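### 3.2 Collecting the board task

Demos for the board task were recorded at the Prirnidholm site, all by teleoperation, two operators taking turns (Cheuk-hei Tang and Mei-kuen Chou). Target was 70 episodes per operator. Each session capped at 14 episodes, then a break, then swap. We tried longer sessions in August and grasp quality dropped off near the end, so those were thrown out and are not counted anywhere in this paper.

Setup as in Fig. 4. White board with blue pegs and small plates, black table, two arms with humanoid hands. Head view is the main input; the wrist streams are logged too but only used in the ablation (Sec. 5). Operators were told to keep the idle hand over the board and not park it at the side. Parking makes the start of the next motion very long and the policy learns to wait.

Start layouts come from a list made with the Rastico scheduler, same list for both operators. Between episodes the board is reset by hand. Resets are not recorded.

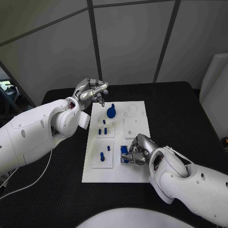

**Figure 4.** Head view during collection. Right hand on the blue part in the dark square fixture, left hand loosely curled above the far left of the board, no contact. One square plate on the right side is empty, and the round outlines near the far edge are empty too.

### 3.3 Labels and filtering

Every episode gets a start mark, a contact mark and a release mark. First pass is automatic from finger current, second pass by eye. The contact mark is the weak one. When the fingers wrap a part from the side they hide much of it from the head camera, see the right hand in Fig. 4, and the two labelers then disagree by several frames. We take the earlier mark. Not ideal but consistant.

Dropped: episodes with a lost video stream, episodes where the operator stopped to ask somthing, any episode with more than 5 regrasps. Failed insertions are kept if the operator recovered. An earlier set (the Kwan set) had no recoveries at all and the policy trained on it froze after the first miss.

Split is by layout and not by episode, 14 layouts held out. Data freeze Dec 24, 2018. Anything recorded after that went to the Fisham follow-up and is not used here.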